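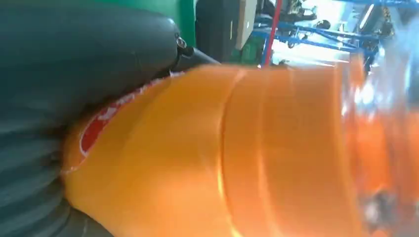

Registo de suporte – Indexação e tráfego orgânico
Assunto: Queda de páginas indexadas após migração do domínio da loja Preltetti
Estado: Resolvido, em observação
Prioridade: Alta
Requerente: Leena Lindqvist, Preltetti
Técnica responsável: Helmi Manninen, Menport – Serviço de Apoio a Sítios Web

1. Descrição inicial do requerente

Na sequência da migração do catálogo para a plataforma Grideleo, concluída em julho, verificámos que uma parte significativa das fichas de produto deixou de surgir nos resultados de pesquisa. A página inicial e as páginas institucionais mantêm a posição habitual. As fichas da categoria de artigos de limpeza e as da categoria de embalagens são as mais afetadas. O relatório de indexação apresenta 128 endereços com a indicação «Rastreada, atualmente não indexada». Antes da migração, esse relatório não apresentava qualquer endereço nessa condição.

Solicitamos a análise da situação com carácter prioritário, tendo em conta que a campanha de outono depende destas páginas.

2. Triagem

O pedido foi recebido às 9h40 e classificado com prioridade alta. Foi solicitado ao requerente acesso de leitura à consola de pesquisa, ao ficheiro robots.txt em vigor e ao mapa do sítio. O acesso foi concedido no mesmo dia, às 11h15.

Confirmou-se que não existe qualquer ação manual registada contra o domínio e que o certificado se encontra válido. Não foram detetados erros de servidor no período consultado.

3. Verificações efetuadas

3.1. Ficheiro robots.txt
O ficheiro não bloqueia as pastas do catálogo. Contém, no entanto, duas regras herdadas da plataforma anterior, relativas a pastas que já não existem. Recomendou-se a sua remoção, embora não tenham relação com o problema comunicado.

3.2. Redirecionamentos
Os endereços antigos respondem com o código 302 (temporário), quando o plano de migração previa o código 301 (permanente). Em 24 casos, o redirecionamento conduz à página da categoria e não à ficha correspondente.

3.3. Etiqueta canónica
Todas as fichas com variantes de cor ou de capacidade apontam, na etiqueta canónica, para um endereço com o prefixo do ambiente de testes. Esse ambiente exige autenticação e não pode ser lido pelos motores de pesquisa. Considera-se ser esta a causa principal.

3.4. Mapa do sítio
O mapa submetido é o do domínio anterior. O novo mapa é gerado pela Grideleo, mas não foi submetido nem consta do robots.txt.

3.5. Conteúdo duplicado
As descrições de 18 fichas são idênticas entre si, com exceção da referência do artigo. A situação é anterior à migração e não explica a queda, mas foi comunicada ao requerente para tratamento posterior.

4. Comunicação ao requerente

Exma. Senhora Leena Lindqvist,

Concluída a análise, informamos que o modelo de ficha de produto conserva a configuração do ambiente de testes no campo «Endereço de base». A correção deve ser feita nesse campo, em Definições > Catálogo > Endereços, e não ficha a ficha. Pedimos que não sejam efetuados pedidos individuais de indexação antes da correção, uma vez que o limite diário seria consumido sem efeito útil.

Com os melhores cumprimentos,
Helmi Manninen

5. Resposta do requerente

O campo foi alterado pela nossa equipa às 15h20. A Heiskanen, que assegura o nosso alojamento, pergunta se os redirecionamentos devem ser alterados no servidor ou na própria Grideleo. Existem regras nos dois lados e não sabemos quais prevalecem.

Leena Lindqvist

6. Seguimento

As regras do servidor são executadas em primeiro lugar e prevalecem sobre as da plataforma. Foi pedido à Heiskanen que substituísse o código 302 por 301 e que corrigisse os destinos constantes da lista anexa. As regras duplicadas na Grideleo foram desativadas – não eliminadas – para permitir a reposição, se necessário.

Após a intervenção, foi verificada uma amostra de 10 endereços antigos. Nove responderam conforme previsto. O restante apresentava uma cadeia de dois redirecionamentos, por existência de uma barra final no endereço de origem, e foi corrigido pela Heiskanen durante a tarde.

O novo mapa do sítio foi submetido e aceite sem erros. A linha correspondente foi acrescentada ao robots.txt e as duas regras antigas foram retiradas.

7. Situação atual

A etiqueta canónica apresenta o endereço público em todas as fichas consultadas. Foi iniciada a validação da correção na consola de pesquisa. O prazo de conclusão depende do motor de pesquisa e não pode ser garantido por este serviço.

8. Ações pendentes

Preltetti: reescrever as descrições repetidas referidas no ponto 3.5 e atualizar as ligações internas do rodapé, que ainda utilizam o domínio anterior.
Heiskanen: manter ativos os redirecionamentos do domínio antigo e comunicar previamente qualquer alteração ao servidor.
Menport: consultar o relatório de indexação uma vez por semana e registar os valores neste pedido até à conclusão da validação.

O pedido poderá ser reaberto mediante resposta a este registo, com indicação dos endereços afetados.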